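4.2 Peer feedback and late enrollment

The Hondano course ran on the Ornovel platform for six weeks and was open to anyone with an email address. Learners who joined in the first week were placed in feedback groups by the system. Learners who joined later were added to whichever group had the fewest members, and this is where most of the differences reported in this section arise.

Of the 80 learners who posted a first assignment, those in groups formed at the start wrote longer comments and answered one another sooner. Late joiners often posted work in a group whose members had moved on to the next unit. Carrillo (2016) found the same pattern in a course on household budgeting and called it "arriving after the talk." We keep her term.

Each learner was asked to comment on 2 assignments per unit. The rule was stated on the welcome page but was not enforced by the software. In Unit 3 we moved the reminder from the weekly email to the page where assignments are uploaded. Comments per learner rose in that unit and stayed at the higher level in Unit 4. No other change was made to the course during those weeks, although the discussion topics differed, and we cannot rule out that the Unit 3 topic was easier to talk about.

The elective units (Table 3) let learners pick their own subject for the shared project. 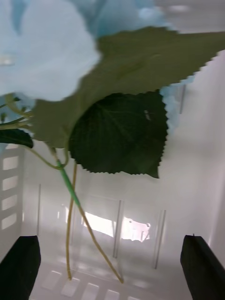

Figure 2. Artificial hydrangea with serrated leaves.

Does it help late joiners to be placed in a group of their own? In the Tadley run, where this was tried, they commented as often as the early groups did, but fewer of them finished the final unit.

We return to completion in Section 5, using the Barajas scale for self-reported effort.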